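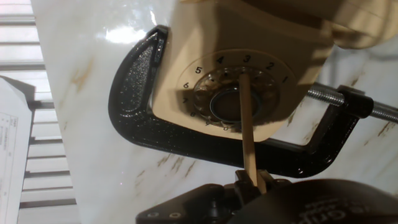 WORKSHOP NOTEBOOK

Home Notes Sleep Worry Handouts Contact

6 min read

September, Friday, a little after 4

Writing this up before I go home, or it'll be Monday and I'll remember the cookies and nothing else.

Second round of the evening wind-down group at Hevgate finished last night. We had 18 people sign up and most of them were still turning up at the last session, which for a group that meets at the exact hour when everybody wants to be on the couch is pretty lovely. I want to get down what we changed from the spring round, what I'd keep, and the mess I made of the diaries.

For Fanni and Sunita mostly, but also for me in January when I open this page and wonder what on earth I meant.

What we were trying out

In the spring we taught the whole bundle at once: regular getting-up time, no clock-watching, the slow breathing, the body scan, the worry list, getting out of bed if you're lying there stewing. People were very polite about it and went home and did none of it. Or they did all of it for three nights, slept badly on the fourth, and decided it was broken.

So this time we picked two things and stuck with them. The first was getting up at the same time every day, weekends too (groans, as ever). The second was the early-evening worry page, which Sunita calls the Pista because that was the name of the cheap pad she bought a stack of. The name has stuck so hard that people in the group now say "I did my Pista," and I've given up fighting it.

The page is as simple as we could make it. Sit down after dinner, well before bed. Left side, whatever is on your mind. Right side, the next small thing you could do about it, or the words "not tonight." Close the pad. Leave it in a room you don't sleep in. We set a limit of 200 words because Fanni was worried that the natural writers would go on all evening and wind themselves up, and I think she was right to worry - I tried it without the limit on Tuesday of the first week and was still going when the dishwasher finished.

(Crossed out: a long paragraph on what to do if you don't have anything to write. Write "nothing much" and close the pad. It didn't need a paragraph.)

How the evenings went

We were in the Carré room, the one with the good radiator and the bad chairs. I'd asked for the bigger one downstairs but the smaller room was kinder. People talk more when they don't have to throw their voices across a carpet.

First session was stiff. I did my usual opening, far too long, and Fanni Takács gave me the look, so I stopped and we went around with just first names and "what time did you wake up this morning." That question is a keeper. It's easy to answer and it doesn't ask anybody to perform their troubles for strangers, and by the time it gets round to the last chair everyone has heard a few people say 3:40 and is breathing a little easier.

By the third session the talk had drifted a long way from sleep, as it does. One lady told us she hadn't opened her mail since early summer and that the pile was what she lay there thinking about. Her right-hand column said "open one." The next week it said "open one" again, and she'd opened it. I was so pleased for her that I lost my place in the handout.

Another man wrote the same worry every night for nine nights and got quite cross with the page. We talked about that one for a while. Sunita's feeling is that the page isn't there to make a worry go away, it's there so the worry has an appointment, and a worry that keeps showing up every evening might be one to take to somebody with more training than us. He was fine with that. We gave him the sheet with the counseling numbers and he put it in his coat and changed the subject to tomatoes.

Things I'd say differently: I kept using the word "should." Fanni kept a little tally on the back of her folder and wouldn't tell me the total.

The diaries, oh dear

I'd promised myself I would keep proper records this time. Everyone could fill in either the paper diary or the Londia form on their phone, three short lines, morning, evening and naps. With every line of every diary typed in, we ended up with 1,855 entries, and I typed the paper ones myself over two weekends with the radio on.

What I hadn't thought about is that the paper diary asks "how long did it take you to fall asleep" and the phone form asks "what time did you fall asleep," and those are very different questions to a tired person. The paper people write "ages." The phone people write 12:15 whether it was or not. I can't put those side by side in any way I'd be happy to defend, so I'm not going to.

Plain impressions, then, and please nobody quote them as results. The getting-up time seemed to matter more to people than the worry page in the first two weeks, and they disliked it more too. After that the page was what they wanted to talk about. The people who napped late had the hardest time with both. And a few didn't feel any different at the end, and told us so, and I'm glad they felt they could.

One note on the diary itself. Two people told me that filling it in first thing made them feel they were being graded. For anyone like that we should drop it, no fuss, no make-up sheet. A person who lies awake worrying about the sleep diary is worse off than when they met us! 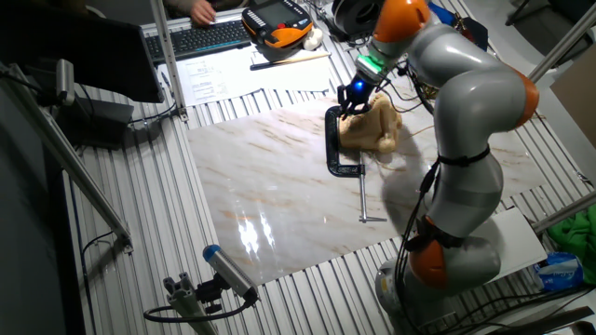
For the next round

- One diary. Paper. Same wording for everybody. Sunita Nguyen-Tran is redoing it and has already cut my favorite question.
- Keep the two habits only. Breathing can go on the back of the handout for those who want it.
- Print 300 handouts, not the silly number I printed in the spring. There's still a box of the old ones under my desk and they have the wrong start time on them.
- Order more pads. Ask whether they do them with a plain cover, the spotted ones show every coffee ring.
- Start fifteen minutes later. Half the room comes straight from feeding somebody.
- Me: shorter opening. Fanni to cough.
- Work out what we say to people on shifts. The same getting-up time is no use at all to a night nurse and I waffled when she asked. I'd like a proper answer for her, or at least somebody to point her to.
- Decaf. The good kind.

Still undecided about a reunion evening. Fanni thinks it would be nice, I think so too, Sunita thinks we'd just be having a party. Well, yes.

Must ring the front desk about the radiator before the cold weather - it was clanking again last night all through the quiet part.

Comments (4)

marguerite_b
I was in the spring group and I'm one of the polite ones who did none of it, sorry! Have started the worry page on my own now. I keep going over 200 words. Does it matter much?

Sunita N-T
Not much at all, but try stopping mid-sentence once and see how it feels. Also I did not cut your favorite question, I moved it to the back.

Del
Night shift here, six years of it. If you do find something sensible to tell us please post it. Everything I read assumes I go to bed at ten.

Fanni
Thirty-one. The tally was thirty-one.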